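Table Setup Assistant, part time
Atow Household Goods, Bestville

We are looking for one person to set and clear tabletops at our Bestville workroom. The work is placing plastic containers and sheets on the table, moving them as listed, and wiping down between rounds. 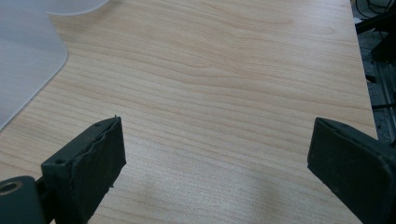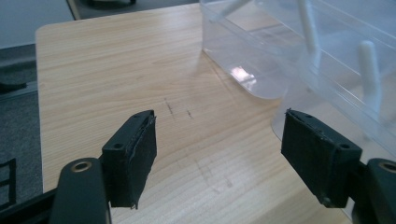

Shifts are four hours, mornings only. You will do roughly 10 setups per shift and write each one on the day sheet. Training is paid.

You need to be able to stand for most of a shift and lift light boxes. No experience required.

Pay is $100 per shift. Parking is behind the building on Tovthorpe Road.

Apply by 07/06/2026. Quote job number 1742.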